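4.2 Learning where to wait

The policy described in Section 3 chooses what to pick up and where to put it. In this section we look at a smaller question that turned out to matter a great deal: where should the arm be while it is choosing? In most of our early runs the arm went back to a fixed home pose after every placement, high and far from the objects, and then came all the way back for the next one. The motion was safe and simple to program. It was also slow, and it threw away something we had not expected to miss, namely a good starting point for the next grasp.

We call the alternative a waiting pose. After each placement the arm moves to a point in free space above the table, with the gripper open to the task and pointing the way it is most likely to be needed. The pose is predicted by a small network that we train together with the main policy. We were delighted by how little it takes. The waiting head adds one output layer to the model, uses no labels beyond the demonstrations we already had, and can be switched off at test time without touching anything else.

To train it, we cut every demonstration at the moments when the gripper is empty and the next target has not yet been touched. For each cut we look ahead to the first contact and work backward along the path to find the last point from which several targets were still easy to reach. That point becomes the training target. The idea is close to the way a person clearing a kitchen counter lets a hand hover over the middle of the mess while deciding what goes first – no particular object has been chosen, but the hand is already in a useful place.

We tested the method on the Grundura table set, a collection of food items, dishes and toys that we use for all the sorting tasks in this paper. The items are cheap, easy to replace and pleasantly awkward. Long thin items roll or swing when gripped off center, round ones sit down inside dishes where the fingers have to go past a rim, and the plush toys give way when squeezed. Each layout is set by hand from a printed card, and the same cards are used for every method we compare.

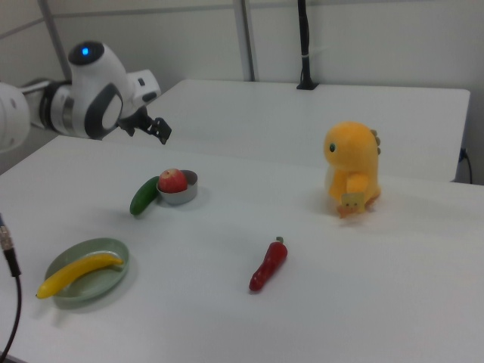
The Grundura project team
Robot Learning Group, Grusbridge

Figure 4. The gripper over the work table with nothing in its fingers. The layout has an apple in a metal bowl, a cucumber touching the bowl, a banana on a pale green plate, a red chili pepper on the open tabletop and a plush dinosaur on the right.

The layout in Figure 4 is one of our favorites, and we return to it several times. The banana and the apple are both in dishes, but they ask for very different grasps. The banana lies across the plate with its tip a little past the edge, so a planner that only looks at the plate outline will get the extent of the fruit wrong. The apple calls for an approach from above. The cucumber has one end against the bowl, and a careless grasp at that end can drag the bowl along with it. The pepper has open table on all sides and is the easiest pick in the set. The dinosaur stands well apart from the food, which stretches the area the arm must cover.

Task and instructions

In every trial the robot receives one short written instruction, such as "move the pepper onto the plate" or "put the cucumber beside the dinosaur." Instructions are drawn from a list of 100 that we wrote before any training was done. Some name the object outright. Others name it by color or by the dish it is in, which forces the policy to look at how the items are arranged and adds a bit of thinking time. The waiting head sees the camera image and the arm's joint readings but never the instruction. We made this choice on purpose. If the head could read the instruction, it would simply start the reach, and we would learn nothing about whether a layout by itself tells the robot where to wait.

A trial counts as a success when the named item is resting at the named place and no other item has been moved by more than the width of the gripper. The second half of that rule is strict. We kept it because knocking things over is exactly the kind of mistake that a better starting pose ought to prevent, and a looser rule would have hidden it.

We compared 3 ways of waiting. The first is the fixed home pose. The second is a center pose, which places the gripper above the average position of all detected items. The third is the learned waiting pose. All of them share the same main policy with the same weights, so any difference comes from the starting point alone. We ran 800 trials in total, mixing the methods within each session so that small changes in lighting or table setup would affect them equally.

Results

The learned pose did best on both measures, and the gain was larger on mistakes than on speed. We had built it to save time. Shorter travel is the obvious benefit, and it did appear in every layout we tried. But the more exciting effect was on neighboring items. Starting from the fixed home pose, the arm tends to arrive on a long shallow path that sweeps over whatever stands between it and the target. Starting from the learned pose, the last part of the path is steeper and shorter, and there is simply less table for it to cross.

The center pose was a surprise in the other direction. On layouts where the items are spread evenly it performed nearly as well as the learned pose, and we briefly wondered whether we needed a network at all. It fell behind on uneven layouts. In the layout of Figure 4 most of the items are toward the left and front of the table, and the dinosaur is off on the right. Averaging their positions pulls the gripper toward the toy, away from the crowded part of the table where a careful approach is worth the most. The learned head gives up a little distance to the dinosaur in return for a cleaner line to the bowl and the cucumber.

We find this trade lovely because it was never written down anywhere. The demonstrations come from several operators with different habits, and none of them were told how to behave between picks. Even so, when we line up their pauses by layout, the same preference is there – people linger near the hard grasps and accept a longer reach to the easy ones. The head picked up that shared habit and smoothed over the personal ones.

How much data is needed?

Because the waiting head learns from parts of the demonstrations that are usually thrown out, we wanted to know how many of those parts it requires. We retrained it on smaller and smaller shares of the data while leaving the main policy as it was. With 20 demonstrations the predicted poses were already in sensible places, although they shook slightly from one camera image to the next. Adding more demonstrations mostly removed the shaking. It changed the average position very little.

The shaking deserves a word, as it cost us a good deal of time. An arm that keeps correcting its waiting pose never quite comes to rest, and the main policy had seen few starts with a moving gripper. Our fix was to freeze the pose once the prediction stays inside a small sphere for half a second. This worked right away. A version that filters the prediction over time also works, but it adds a setting to tune and gave no better results in our hands.

Where it fails

The method has clear limits. The head predicts a single pose, and some layouts really have two good ones. When the hard grasps sit at opposite ends of the table, the prediction lands somewhere between them and helps with neither. It behaves then just like the center pose. Letting the head propose several poses and pick one at random would be a natural next step, and we have an early version running on the Boltcombe bench with encouraging signs.

Deformable items are a second weak spot. The plush toys were failed more often than any of the food items under all of the waiting methods, and a better starting pose did not change this. In nearly every such case the gripper reached the toy as planned and then lost its hold during the lift. We take this as a grasping problem that belongs to the main policy, and we discuss it again in Section 5.

Lastly, the head assumes a fixed table. We tried it without retraining on the lower table used in the Björklund layouts, and it waited too high by almost exactly the difference between the two surfaces. Giving the network the table height as an extra input repaired this fully. We had hoped it would read the height from the image, and with a greater variety of tables in the training data it might well do so.

Relation to the full system

For the rest of the paper the learned waiting pose is turned on unless we say otherwise. The long tasks in the next section chain many picks together, and there the savings add up: every placement ends in a pose that suits the picks still to come. We also found it made the robot much nicer to work beside. An arm that parks over the busy part of the table gives the operator a fair idea of where it will act next, and several of us now notice its absence when we go back to the fixed home pose for a baseline run.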